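# Qui sommes-nous ?

Bon, on m'a demandé d'écrire cette page trois fois. La première version ressemblait à une plaquette de banque, la deuxième à un faire-part, alors pour celle-ci j'ai décidé d'écrire comme je parle au club-house, un café à la main et les fiches de progression des élèves qui traînent sous le coude.

Je m'appelle Henryk Zawadzka, je suis instructeur avion et je dirige Jisumance, une petite école de pilotage installée sur l'aérodrome d'Ondavberg. On forme des pilotes privés, on remet en selle ceux qui n'ont pas volé depuis longtemps, et on fait pas mal de théorie en soirée. Pas de formation de ligne chez nous, pas de simulateur d'Airbus, pas de jet d'affaires. Si c'est ce que vous cherchez, écrivez-moi quand même, je vous donnerai des adresses de confrères sérieux.

## Comment ça a commencé

J'ai appris à voler sur le tard. J'étais mécanicien dans un atelier de maintenance, je passais mes journées les mains dans les moteurs des autres, et un client m'a proposé un tour un soir d'août. Vingt minutes au-dessus des collines, l'air parfaitement calme, le soleil rasant sur les étangs... Je suis rentré à la maison et j'ai dit à ma femme que j'allais m'inscrire. Elle m'a demandé combien ça coûtait. J'ai répondu à côté.

Ensuite il y a eu la licence privée, puis la pro théorique révisée le soir dans la cuisine, puis la qualification d'instructeur. J'ai enseigné plusieurs années dans un gros aéroclub, très bien tenu d'ailleurs, où j'ai rencontré Trudy Kerslake. Trudy venait de Cloltbridge, où elle avait formé des élèves par des temps que nous, ici, on regarde depuis la fenêtre. Elle m'a appris une chose dont je me sers toutes les semaines : laisser l'élève parler en premier au débriefing. Avant elle, je commençais toujours par ma liste de remarques, et le pauvre garçon (ou la pauvre fille) hochait la tête pendant dix minutes sans rien retenir.

On s'est dit qu'on aimerait bien une école à notre idée, avec peu d'élèves, le même instructeur du premier vol au test, et du temps au sol. On a cherché un terrain, on a trouvé Ondavberg, sa piste en dur, son bout de hangar à louer et sa vue sur les vergers. On a signé.

## Le terrain

Ondavberg n'est pas un grand aérodrome, et c'est un vrai confort pour apprendre. On roule deux minutes et on est au point d'attente. Pas de file de gros porteurs, pas de quart d'heure de moteur payé à regarder les autres décoller. En contrepartie, il n'y a pas de contrôleur, donc tout le monde s'annonce sur la fréquence, et la radio se travaille dès les premières leçons. Ça impressionne au début ! J'ai vu des élèves très à l'aise aux commandes perdre leur prénom au moment d'appuyer sur l'alternat. Ça passe, je vous le promets.

Il y a aussi du planeur certains week-ends, des ULM presque tout le temps, et un voisin qui sort son biplan quand il fait beau. Cette cohabitation apprend à regarder dehors. Un élève qui a fait ses tours de piste ici un dimanche de printemps tourne la tête toute sa vie.

Côté relief, on a la plaine à l'ouest et les premières collines à l'est, avec une aérologie qui change vite l'après-midi. L'été, je place les débutants tôt le matin. Oui, ça veut dire se lever. J'apporte les croissants une fois sur deux.

## Les avions et l'atelier

Notre flotte tient en une phrase : deux Cessna 152 et un quadriplace pour les navigations et les voyages. Les 152 sont des avions simples, un peu étroits quand l'élève et l'instructeur ont tous les deux les épaules larges (on se serre), et ils pardonnent beaucoup sans tout pardonner. On sent les commandes, on entend le moteur, et un atterrissage mal arrondi se rappelle à vous dans le bas du dos.
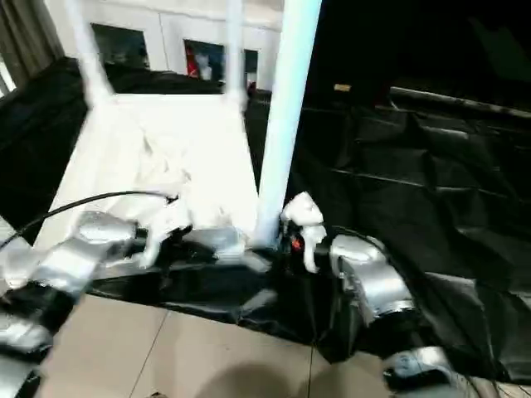
L'entretien, c'est mon ancien métier, alors j'y suis pénible. Les visites réglementaires sont confiées à l'atelier Dudek, à l'autre bout du terrain, et je passe voir où ils en sont plus souvent qu'ils ne le voudraient. Quand un élève me signale un bruit bizarre ou une jauge qui hésite, l'avion reste au sol jusqu'à ce qu'on ait compris. On a annulé des journées entières pour une magnéto capricieuse. Les élèves râlent un peu sur le moment, moi aussi, et puis on va faire de la théorie.

D'ailleurs tout élève qui le souhaite peut assister à une visite des 200 heures… enfin, à la partie où l'on peut regarder sans gêner. Voir un moteur décapoté, suivre un câble de commande des yeux du manche jusqu'à la gouverne, comprendre pourquoi on purge les réservoirs avant chaque vol : ça change complètement la façon de faire la prévol ensuite. Trudy trouve que j'insiste trop là-dessus. C'est possible.

## Comment on enseigne

Une leçon chez nous dure une demi-journée, même si l'avion ne vole qu'une heure. On regarde d'abord la météo et les NOTAM ensemble, et c'est l'élève qui les lit, pas moi. Ensuite le briefing, au tableau, avec la maquette dont une aile a été recollée. Puis la prévol, le vol, et le débriefing, où l'élève commence, donc.

Pour la sécurité, je préfère dire les choses franchement. L'aviation légère comporte des risques, et une école qui vous dirait le contraire ne vous rendrait pas service. On parle d'accidents en cours, on lit des rapports d'enquête, on cherche ce qui s'est enchaîné. Les lignes électriques, le givre au carburateur, la panne d'essence bête à pleurer, le retour à tout prix avant la nuit. On ne le fait pas pour faire peur – les élèves que j'ai vus arrêter avaient rarement peur, ils manquaient surtout de temps ou d'argent – on le fait parce qu'un pilote qui a déjà réfléchi à une situation dans un fauteuil la reconnaît plus tôt en l'air.

On s'est aussi donné une règle maison : chez nous, un demi-tour n'est jamais commenté. Vous partez en navigation solo, le plafond ne vous plaît pas, vous rentrez. On range l'avion, on boit quelque chose de chaud et on reprogramme. Pareil pour une remise de gaz, même si c'est la quatrième d'affilée et que tout le club-house regarde.

Le lâcher, maintenant, puisque tout le monde me pose la question. Il vient quand il vient. J'ai des élèves lâchés vite qui ont peiné ensuite sur les navigations, et d'autres, très lents au départ, qui sont aujourd'hui les pilotes avec qui je mets ma famille dans l'avion. Ne comparez pas vos carnets de vol, par pitié. Je sais que vous le ferez quand même.

## Qui vous croiserez

Trudy Kerslake s'occupe de la moitié des élèves et de toute la théorie du mardi soir. Elle est calme, précise, et elle a un accent délicieux en radio qui fait que tout le monde la reconnaît à trente milles. Elle assure aussi les stages de reprise, pour les pilotes qui ont laissé passer quelques années et qui n'osent plus trop pousser la porte. Poussez-la ! Elle adore ces vols-là, et elle a une patience que je n'ai pas toujours.

Moi, je fais l'autre moitié des élèves, les vols de découverte et la paperasse (mal, et tard). Je parle français, polonais, et l'anglais aéronautique avec conviction.

Le reste du temps, vous croiserez surtout les anciens. Beaucoup reviennent le week-end, louent un avion pour aller déjeuner quelque part, et s'arrêtent au retour pour raconter. Si vous débutez, asseyez-vous à côté d'eux. On apprend énormément sur la météo en écoutant quelqu'un expliquer pourquoi il est rentré en train.

## Les questions qu'on me pose le plus

**Faut-il être bon en maths ?** Non. Il faut savoir faire une règle de trois et accepter de la refaire quand le résultat paraît idiot.

**Et si j'ai le vertige ?** Le vertige de l'échelle et celui de l'avion n'ont souvent rien à voir. Venez faire un vol de découverte, vous serez fixé.

**À quel âge peut-on commencer ?** Les adolescents peuvent débuter avec nous dès qu'ils atteignent les pédales et que les parents ont signé. Pour le haut de la fourchette, c'est le médecin agréé qui décide. Prenez d'ailleurs ce rendez-vous médical tôt, avant d'avoir acheté un casque hors de prix.

**Combien de temps pour avoir la licence ?** Avec un vol par semaine et une météo correcte, comptez plus d'un an. Avec un vol par mois, on passe la moitié de chaque leçon à retrouver la précédente, et je vous le dirai gentiment avant que vous ne dépensiez trop.

## Venir nous voir

Le bureau se trouve derrière le hangar, porte bleue, sonnette capricieuse. Frappez fort. Si la porte est fermée, c'est qu'on est en vol ou chez Dudek, et on revient en général dans l'heure. Vous pouvez aussi appeler le poste 532, c'est le téléphone du club-house, et la personne qui décroche prendra le message.

Pour un vol de découverte, prévoyez des lunettes de soleil, des chaussures plates et un peu de souplesse dans votre agenda, la météo décide pour nous tous. Pas besoin de réserver pour poser des questions. Le samedi en fin de matinée, il y a presque toujours quelqu'un, et le café est gratuit pour les visiteurs.

À bientôt au bord de la piste,

Henryk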